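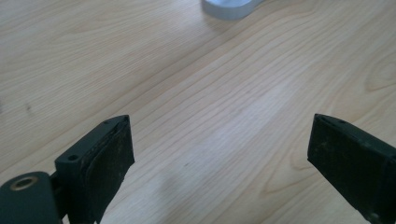
Previous | Contents | Next

Chapter 13: Building and Fitting a Two-Finger Gripper
Shobha Lobo and Harish Fernandes
March 6, 2020

A parallel or angled two-finger gripper is the first end tool most home builders attempt. It has few moving parts, and all of them can be made or bought by a reader with a small printer, a drill, and a set of hand taps. The difficulty lies in alignment. Two fingers that close a little out of square will pick up a block and drop a pen.

This chapter follows the Nodel gripper, built over one winter at the shared workshop in Skasavthorpe. The arm from Chapter 12 is not required. The gripper is first fitted to a handle and worked by hand over a bench, which allows the builder to feel binding in the pivots before a motor hides it.

13.1 Terms used in this chapter

Finger: the rigid part that carries the gripping load.
Pad: the soft layer fixed to the inner face of a finger.
Bushing: a plain sleeve in which a shaft or pin turns.
Opening: the distance between the pads, measured at the tips.

13.2 Pads and wear

Pads are consumable. They gather dust, lose grip, and lift at the edges well before the fingers show any damage. The Skasavthorpe build was cycled 3,000 times, with the pads inspected every 300 cycles. The first pair was replaced after 312 cycles, when one corner had peeled far enough to catch on the work. Later pairs were wrapped over the tip and lasted longer. Cut pads slightly long, clean the finger with alcohol, and press the pad down from the base toward the tip.

13.3 Pivots

Ream each bushing after it is pressed in, never before. Pressing closes the bore. The pin should turn under finger pressure with no side play. If it drags, check the housing for a burr before removing more metal.

Section 13.4 gives the drilling layout for the fingers. Readers using the older Wallus plate should move both pivot holes as noted in Table 13.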